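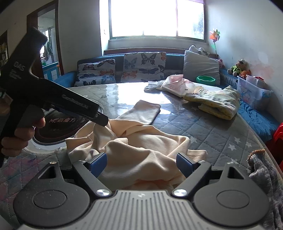
The relocalization failures in the bimanual set come down to how the visual front end weights features on specular surfaces, and I think we can fix most of them without touching the back end. The tracker in the current Sisesis branch picks corners by gradient response alone. On the round table with the glass top, the window glare runs long across the glass, so it scores very well. It also slides over the surface when the camera moves, as any reflection does. The quilted cover under the glass makes the second problem: a diamond stitch with small white stars is a repeating texture, and the descriptor matcher is happy to lock on one cell over. The peach fabric in the middle gives almost nothing stable, and we should not expect it to, given that it is the thing being manipulated. What remains is the background, meaning the butterfly cushions on the blue bench and the window frame, and those are the features the present selector drops first when it runs into its per-tile cap.

I replayed the sequence with three configurations over the weekend. Notes below, then replies to Dirk inline.

Baseline (gradient score, cap per tile, no masking): 3,498 frames in, tracking lost 11 times. Every loss falls inside a stretch where both tools are low over the glass. Recovery is fine once the camera lifts.

Static mask only: I masked the lower region occupied by our own gripper, including the blue pads at full opening. This removed the features that move rigidly with the camera and were dragging the pose toward zero motion. Losses went down to six. The mask is a single polygon in the config and costs nothing at run time.

Static mask plus reflection test: a candidate is tracked for five frames before it is admitted to the map, and its parallax is checked against the local plane fit. Points that triangulate well below the table plane are held back. Reflections of the window come out far below the glass, as you would expect from a mirror image, so they are easy to separate. Losses went down to two, both in fast wrist rotations where I suspect motion blur.

The plane fit itself needs care. With a glass sheet over a patterned cover, the pattern is seen through the glass and reads slightly shallow from refraction. The offset is small next to the threshold, but if anyone tightens the threshold they will start rejecting the stitch pattern too. I left a comment in plane_gate.cc.

On Mon, Dirk Dreßler wrote:
> I don't see why this isn't handled by the robust kernel in
> the optimizer. If the reflected points are outliers, their
> residuals will grow and they get downweighted. Adding a
> gate in the front end means one more threshold per site.

They aren't outliers in the sense the kernel needs. When most of the admitted points sit on reflections, they agree with each other, and the solver finds a pose that satisfies them and downweights the cushions. I dumped the weights for the 100 frames before the third loss and this is exactly what happens: background points fall under 0.2 while the reflected group stays near 1. I can post the dump if you want it. As for the threshold, it is expressed as a fraction of camera height above the plane, and I used one value throughout. Whether it holds at other sites I can't say yet.

> Second point. The other operator tool is in view on the
> left for long stretches. Do you mask that as well? It moves
> independently and a fixed polygon won't cover it.

No, and I agree a polygon is the wrong instrument. The second tool comes in from the upper left with a hand around the grip, and its long nose reaches nearly to the fabric. It has sharp edges, an embossed DAS on the side and a recessed strip along the nose, so the detector likes it. Brahim Hamdy's suggestion was to project the second tool's pose into the first camera and mask a coarse hull. That works only when both trackers are healthy, and it makes them depend on each other at the worst time. I would rather use the segmentation output we already compute for the hand and grow it to include whatever is rigidly moving with it. Wanpen Chaimongkol has a version of this in the Plovia tree, but it runs at half rate and I have not measured the latency on our box.

> Third, have you compared with Stojanović? My impression is
> that it selects on map quality and may not need any of this.

Partly. I ran it with default settings and it kept lock through the glare, but the map ended up with 1,537 points, too sparse for the contact timing stage downstream. Raising the feature budget brought the reflections back in. I haven't tried it with our gate in front.

Patch is on the specular-gate branch, two commits. The first is the mask polygon and can go in now. The second changes the map admission path and needs a reviewer who knows the keyframe code — Josefina Alarcón, if you have time this week. Anyone running Lallix calibration files should regenerate them first; the old ones carry the previous image crop and the polygon will land too high.

Open items:

- blur handling in fast wrist rotations
- latency of the grown hand mask
- a unit test for the plane gate with a tilted plane (the present one uses a level plane only)

Hussam Darwish
20th September

Filed under: Perception, SLAM & Tracking, Patches
Search the archive Go
This site uses cookies to remember your list settings. Accept Manage preferences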